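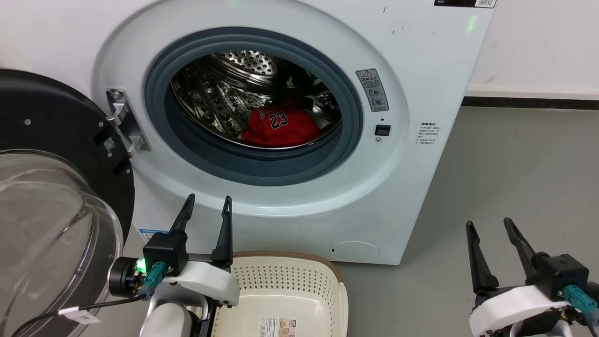
Sumeya Kahsay reckons the Sorka box is a waste of money if your ISP already filters upstream, and she's asked me twice now to say so at the top. Fine, said. Mine doesn't filter anything, so I bought one.

Quick review then, been meaning to get to this.

The Sorka is a small firewall for home servers and little offices. Sits between modem and router. I run a game server for a bunch of mates plus a forum, and we'd been getting knocked over most nights by some kid with a rented botnet. Paid $418 with postage. Etano does one for less but the firmware hadn't been touched since September.

Setup. Easy enough. Web page, change the admin password (it makes you, good), pick a profile. Mine's on "small host". Took two goes becuase the first time it didn't save the time zone and all the logs were out by hours.

Rate limiting is the bit you're paying for. Default is 200 new connections a second, which kicked off half our players when a map reloaded. Bumped it to 400, been fine. Block list holds 3000 addresses, then drops the oldest. Would of liked more.

Does it stop an attack? The small ones, yes. SYN floods and the usual junk, players didn't notice. A big one still fills the line before it ever gets to the box and nothing on your side of the modem will fix that. Sumeya's point, and she's right on that part. The ad copy is pretty slippery about it.

Logs are good. Plain text, you can send them to another machine. Colour graphs on the front page look nice, never use them.

Don't like: fan noise. Power brick covers two outlets. Alert emails come one per event with no grouping, so I woke up to a full inbox and turned them off. Support answered in a day but just pasted the manual at me.

Looked at Pileo as well, monthly fee, no thanks. Habte I haven't tried.

Keeping it. Three and a half out of five, four if they sort out the emails.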